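Thursday, October 17, 2024

Glaze tests, second batch. Hammad Dhanial mixed 200 g of the Purncombe base and sieved it twice.
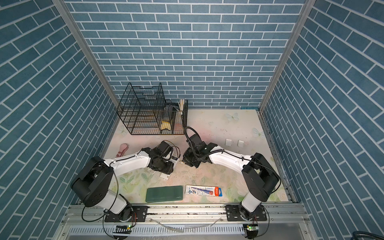

Black wire mesh organizer, back left.

Tile 3 crawled at the corners. Tiles 1 and 2 came out fine - a bit greyer than the January lot. Probably the Goh clay, not the colour stain.
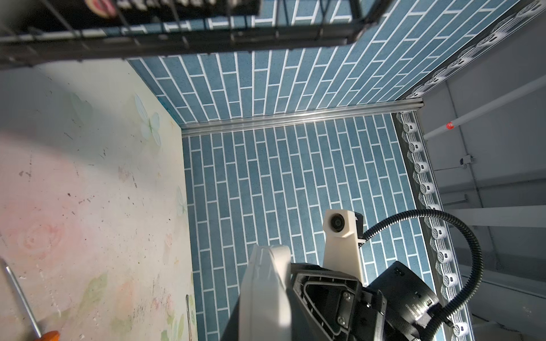
Next firing goes two cones lower with a longer hold. Boto can have the top shelf for their mugs.
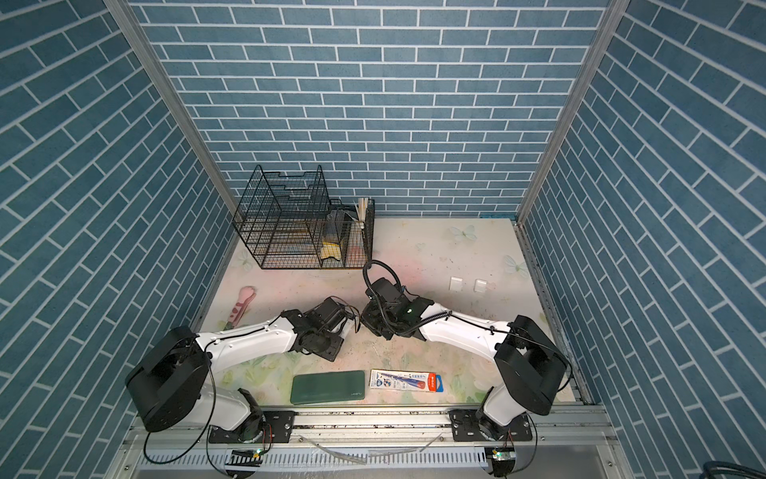
Still waiting on the Purkier order. Need more wax resist and two new sieves before we mix again.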